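**Packed lunches for a long coach trip, how do you keep them decent?**

*posted by kutorow_lass, 14/03/2022*

Hi all, we're off on the coach to Tovau in August and it's 6 hours door to door with one stop. Last year I made everything the night before and by the time we ate it the bread was like a flannel. I don't want to pay service station prices again (I'm still cross about it!). I've got a small cool bag but it has to go under the seat, and the heater blows right there.

Do you wrap each one separately or stick the lot in a tub? And is there any filling that doesn't go sad? No egg please, the other passengers have feelings.

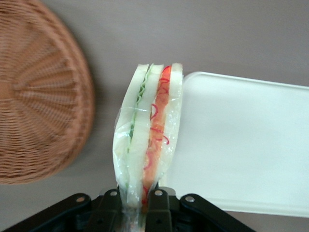
Also my other half wants tomato in his and I say it's asking for trouble.

**mustardseed**

Your other half can have his tomato, but in a little pot on the side. Slice it at home, bit of kitchen roll in the bottom, and he can put it in when he's hungry. Butter right to the edges on both slices, that's what my nan did and I've never had a soggy one. Cheese and pickle travels well if you're mean with the pickle. I freeze a carton of juice and put it in the bag next to the food. And ask the driver about that heater!

**Prondora Pete**

just buy crisps

**oldboots126**

I'd go for rolls over sliced bread, crusty ones if you can get them. Wrap them one by one so you're not all rummaging in the same tub. We did the Haslinger coach to the coast with ham rolls and they were fine at dinner time.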